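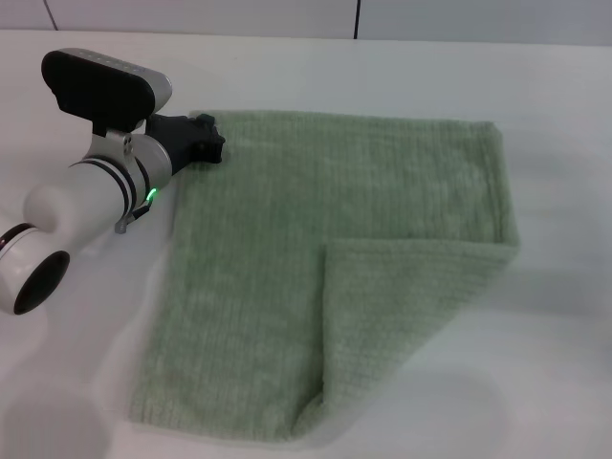 Bath towels go stiff and stop soaking up water for one main reason, and that is buildup. Detergent that never rinsed out, fabric softener, hard water and body oil all settle into the loops. To check a towel, lay it out on a white tabletop, the way the pale green one is spread flat, and rub a damp white cloth over it. If the cloth feels slick, the towel needs stripping. A white surface also helps you spot loose threads and lint.

Cut the detergent first. Most people use twice what the load needs. For a half load of towels, 2 tablespoons of liquid is enough. Skip the softener completely and pour 200 ml of plain white vinegar into the softener drawer instead. Never mix vinegar with bleach - the fumes are dangerous.

If that does not help after a few washes, run one hot cycle with no detergent at all and half a cup of baking soda in the drum. Check the care label before you go hot.
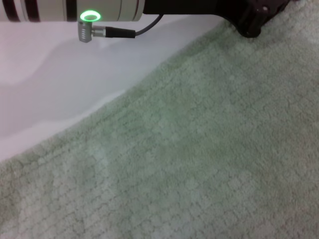 Give towels room in the machine. A drum packed to the top cannot rinse properly, and you end up back where you started. Shake each towel hard before it goes in the dryer or on the line. Dryer balls are fine, but take the load out while it is just barely damp and let it finish on a rack. Another 20 minutes on high heat only makes the cotton brittle.

Snagged loops should be cut with small scissors, never pulled. A frayed hem can be zigzagged on any sewing machine.

Benvinda Henriques wrote in to ask about new towels that shed. Wash them twice on their own before the first use and empty the lint trap between loads. Dark colors may bleed for longer - keep them away from anything white until the rinse water runs clear.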